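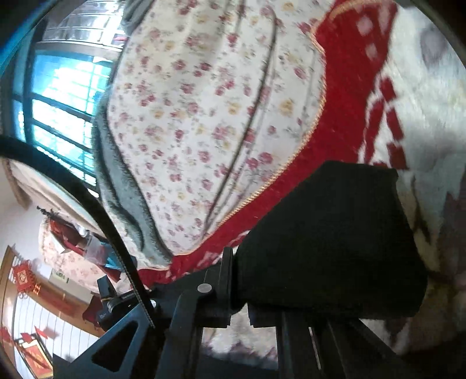 Washing a quilted floral cushion with red border and gold trim

Budthorpe Home & Laundry Forum > Fabric care
23 replies

ninh_road
Oct 13, 2025
Picked this one up for the spare bed. Cream with little rose sprigs, quilted, grey fleece lining down one side, and a red border with thin gold braid along it. No care tag anywhere. I want to wash it before my mum comes to stay. Can it go in the machine on cold, or is the red going to run into the cream? The cover doesn't come off.

Flerkent
Test the red first. Damp white cloth, press it on the border for a minute, somewhere at the back. If colour comes off on the cloth, keep it out of the machine.

Przemysław Jabłońska
I'd skip the machine either way. Gold braid frays at the joins and the quilting can go lumpy. Sponge the cream part with a bit of wool wash in cool water, blot with a towel, dry it flat in the shade.

dorrie43
Disagree. I've put cushions like that through on delicate in a mesh bag for years and the braid was fine. Sponging leaves rings on cream fabric, and then you've got a clean patch in the middle of a grubby cushion.

Przemysław Jabłońska
You get rings if you stop partway. Go right out to the seam every time and you won't.

dorrie43
On a flat panel, sure. With quilting the water sits in the stitch lines. I'd still use the machine if the red passes the test.

Hậu Tạ
What's the filling? If it's foam, don't soak it at all. Mine took 3 days to dry in April and smelled musty after. Polyester fill is a lot easier.

ninh_road
Squashy all the way through, so I think polyester. Did the cloth test and got a faint pink mark.

Flerkent
Then no machine. Sponge it, and keep the red border as dry as you can.

dorrie43
Fair enough, pink on the cloth changes my answer. Colour catcher sheets help but I wouldn't trust one with cream.

ninh_road
Will sponge it. Same question for a fluffy white blanket with a red pattern — wash it on its own?

Hậu Tạ
On its own, cold, no softener. Softener flattens the pile. Do the cloth test on that one too.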